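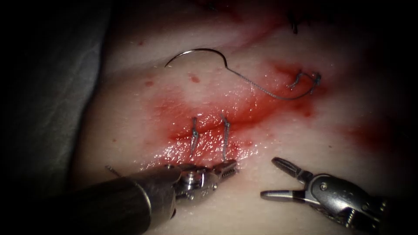 **Serrated needle driver vs. fine grasper on the left arm — which one for suturing trials?**

Posted by Hryhorii Horobets

We run a two-arm suturing bench at Uvville and I have to settle on one instrument for the left arm before the next block of trials in July. The right arm keeps the standard grasper either way. The candidates are:

- Boltora serrated driver, short jaws
- Brummont fine grasper, longer jaws with a rounded tip

Task is interrupted stitches across a straight incision, instrument ties, cut tails. The controller is a Zhuravel with the stock grip settings. I log every stitch.

With the Boltora the needle stays put during the bite, but the thread frays when I pull the knot down. With the Brummont the thread comes through clean and the needle rolls in the jaws about one time in every few. Changing the grip limit helps one problem and makes the other worse. I have 500 stitches budgeted for the whole comparison and I've used 115, so I'd like to stop guessing.

Second thing. I have a fixed camera over the field and small ones at the wrists. Is it worth scoring from the wrist views, or should I stick with the fixed one?

---

**Pylyp Hordiienko**

Don't use one grip limit for the whole stitch. Needle driving and thread handling want different values, and the Zhuravel lets you switch by phase. Set a high limit from needle pickup until the needle is out the far side, then drop it as soon as you start the first throw. Most of the fraying I saw with serrated jaws came from carrying the needle setting over into the tie.

Also check where on the jaw you take the needle. Near the tip it will roll in almost anything. Move back toward the hinge and repeat the Brummont runs before you count it out.
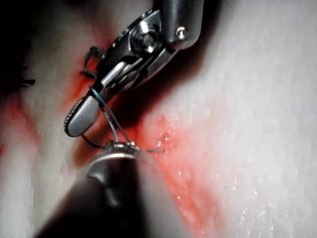 On the cameras, score the loops and the tail grab from the wrist view. From the fixed camera the shafts can cover the throw, and you end up marking a wrap as good when it was only half around the jaw. Keep the fixed view for stitch spacing and for where the needle gets parked between bites. You need both, but you don't need both for every measure — write down which view decides which item before you start, or two scorers will do it two ways.

One warning: the wrist view has its own blind spot. When one shaft comes up close to the lens it goes blurry and hides a big piece of the tissue. I mark those stretches "not scored" and leave them out of the total.

---

**benchrat_2**

Boltora. We tried the other one and went back.

---

**tmk**

I'd look at the thread before blaming the jaws. Some braided thread frays in any serrated driver after a few grabs in the same spot. Run the same knot with a fresh length each time and see if the difference between the two instruments is still there.

If you do split the grip limit like Pylyp says, redo your 115. They won't compare with the new ones.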